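Posar Countertop Cap Stand
November 2020
By Nelli Tuominen

The Posar is a small white wire stand for caps and other light items. It is made to stand on a counter, a shelf or a table, and it takes up little more space than the hat you put on it. We have carried it in the Prorine display range since August, and it has been one of the steadier sellers in the countertop group.

It has a single upright pole in the center and a round wire base. The base is a ring joined to the pole by three spokes, and the whole thing is finished in glossy white. There is no tray and no solid plate underneath, so you can see the counter through it. Shops with nice wood surfaces tend to like this. Dust can be wiped from under it without moving the stand, if your cloth is thin enough.

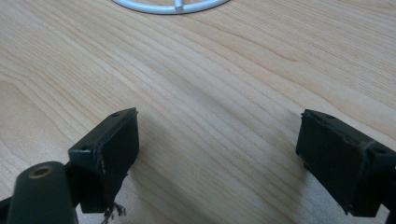
Posar base ring in gloss white on a light wood tabletop.

The ring lies flat. We ask the factory to check each base on a level plate before packing, as a stand with even a slight twist in the ring will tap every time someone touches it. If yours rocks on a counter you know to be level, send it back and we will replace it. Do not try to bend the ring straight by hand. The coating can crack near the spoke joints, and we can't take back a stand that has been bent.

Where it works best

Most of our customers use the Posar beside a register or on a center table, with stock of the same style folded or stacked nearby. It gives one cap some height and lets people pick it up and try it on without pulling at a pile. It also works at home on a dresser or a hall table, for anyone who wears the same cap most days and wants a place to put it down.

It is a light stand. It is not meant for the floor, for coats or for bags with anything in them. For heavier pieces, look at the Grarton, which has a weighted base and a thicker pole. The Grarton costs more and needs more room, and for baseball caps it is more stand than you need.

The white finish sits quietly on pale wood and on painted counters. On a dark counter it stands out more, and some people want that. We do not make the Posar in black at present. The Rajput wall rail comes in both colors, so if you need black throughout, the rail is the better choice.

Putting caps on the stand

Start with the cap in shape. A cap that has come out of a carton with the crown pushed in will look just as bad on a stand as it did in the carton. Push the crown out from the inside with your fist, run a thumb around the sweatband so it is not folded over, and check the brim. Then hold the cap by the brim, bring it in over the stand and lower it. Turn it so the front faces the way your customers walk in.

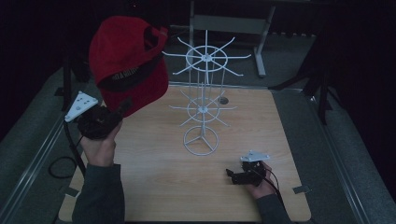 Handling by the brim keeps fingers off the crown panels, where marks show first, especially on bright colors. Red is the worst for this in my experience, along with cream. If you change your display often, use a clean dry brush on the crown once it is in place and leave it alone after that.

For a cap with printing under the brim or on the inside band, place the stand higher than you normally would, on a shelf near eye level. Customers will not bend down to look under a brim. They will look up at one if it is there.

Leave some space between stands when you set up more than one. A hand's width between brims is enough. Closer than that and people knock one cap while reaching for the next. Didier Riviere, who sets up our showroom, likes to angle alternate stands slightly so the brims do not all line up – it looks less like a parade and gives a little more clearance.

Unpacking and care

The stand comes wrapped in paper inside a plain carton. Keep the carton if you do pop-up sales or markets, as it is the right size for carrying the stand and it keeps the pole from getting scraped against other fixtures.

Wipe the wire with a damp cloth and dry it. A drop of dish soap is fine. Do not use scouring pads, and do not use solvent to take off price sticker glue, as it dulls the gloss. Warm water and a fingernail will get most of it. On soft or freshly oiled wood we suggest small clear felt dots under the ring. They are not included, but any hardware store has them.

The Posar is for indoor use. The coating will put up with a damp hallway but not with being left on a patio over the winter.

Ordering

The item number is 272. Stands are sold singly or in cartons of 15, and the carton price applies to full cartons only. We keep 2,000 in the warehouse in normal months, and smaller orders usually leave us the day after we receive them. Stock is lower than usual this month because of the holiday window season, so for more than one carton please write to us first and we will confirm the quantity.

Unused stands in the original carton can be returned within 17 days of delivery. Please include the packing slip. Damage in shipping should be reported with a photo of both the stand and the outer box – we need the second one for the carrier.

Caps and other goods shown are not included.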